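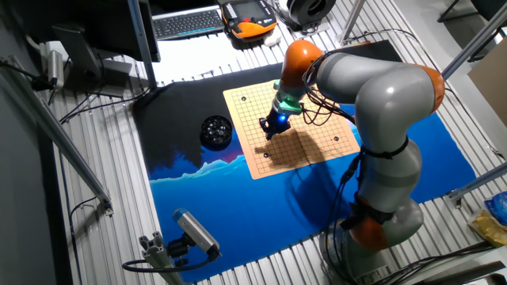

The arm over the board, black stones in the bowl to the left.

Skirel Go Table: progress report to the Kao Fund
Submitted 18 December 2019 by Hrefna Ragnarsson, project lead, Zorkdale workshop

This period was supposed to be the one where we sped things up. We did speed things up, for a while, and then the arm pressed a stone into the board hard enough to trip its own force limit and stop dead with the gripper still closed. No one was hurt and the arm was fine. One stone chipped and the board got a small dent, and I'm going to spend most of this report on that stop, since it ate most of our time and taught us more than anything else we did. It also changed what we want to do with the second half of your money, so please read as far as the budget note!

What happened

Omid Naseri was running the long placement test, in which the arm picks a black stone from the bowl, sets it on a chosen intersection, goes back for the next one, and later clears the board. We had done 245 placements at the new speed without a stop. On the next one the gripper came down 8 millimeters too low. The controller saw the load climb, cut the motion and dropped into a protective stop. Omid hit the emergency stop as well, as he is supposed to, and called Joni Saarela over before touching anything.

Joni's first guess was the camera. We look across the board from a low bracket at the edge of the table, and the shadow of the arm falls over part of the grid for a good share of each move. We had already seen the vision software get fussy about black stones in that shadow. It was a good guess and we lost a week to it. We relit the table, we recorded the same corner of the board over and over, and the reported stone positions barely moved. The camera was telling the truth.

What we found

Vasilică Pascu found it by reading back through the logs from the whole run and plotting the height at which each stone touched down. The number should have been flat. It drifted downward very slowly from the start, and then in the last 12 placements it dropped off a cliff. Something between the arm and the gripper was moving.

It was the adapter flange, the green part that joins the gripper to the end of the arm. Two of its screws had backed out. At the old speed they would probably have held for months, but the faster stops at the end of each move were shaking them loose a little at a time. The gripper was hanging lower and tilting slightly, and once it had enough play it tipped and went down into the board.

There was a second fault sitting behind the first, and I think it is the more serious one. The force limit was set too high. When we moved to the new speed we loaded a settings file from the earlier heavy-part trials, and it carried a contact limit of 51 newtons. For setting a Go stone on a Go board that is far more than we need. I signed off on that file and I did not check the value. It should have been caught in the review and it was my review.

What we have changed

The flange screws now go in with thread locker and a torque mark, and whoever starts a run checks the marks first. It takes less than a minute.

The contact limit is down to 8 newtons for anything over the board. We had a rash of false stops the first day, all from the gripper fingers brushing the rim of the bowl, and Joni fixed those by raising the approach path.

Every run now begins with a touch-off: the arm comes down gently on a bare intersection and compares the height with the stored one. If the two disagree, the run does not start. Vasilică also wrote a small watcher that follows touchdown height during the run and pauses the arm when it starts to drift. We tested it by loosening the flange on purpose (slowly, with Omid holding the pendant) and it paused well before the stone was in any trouble. That was a very happy afternoon.

Settings files are now tied to a task name, and the controller refuses one that belongs to a different task. Finn Ehlers from Zorar, who supplied the flange, came out to look at the loose one and agreed that the screw length was marginal for our speeds. Zorar is making us a revised flange with longer screws and a locating pin at no charge.

While we had everything apart, Finn also pointed out that the cables along the outside of the arm have more slack than he likes. They have not snagged on anything so far. We plan to re-strap them when the new flange goes on, and until then the arm stays out of the poses where the loops hang lowest.

Where that leaves the plan

We are behind on speed and ahead on nearly everything else. The arm is back at work at the old, slower pace with the new checks in place, and it has been a pleasure to watch. Placement is steadier than it was before the fault, mostly thanks to the touch-off. Playing both colors, which we promised for this report, has moved to February. The second bowl and the white stones are waiting for it, and the software side is written but has only been run in simulation.

Budget note

The stop itself cost us very little: a replacement board, a few stones, screws. The real cost was staff time. We would like to move the money set aside for a second camera into a proper wrist force sensor. The arm's built-in estimate did its job here, but it is coarse at the low limits we now use -- and a sensor at the wrist would let us feel a stone land instead of guessing. Omid has a quote in hand and I can send it the same day you ask for it.

We will not go back to the higher speed until the revised flange is fitted and the full test has been repeated from zero with someone at the table throughout. Could you let me know about the sensor before the end of January? The supplier's lead time is the one thing that could push the two-color demo back again.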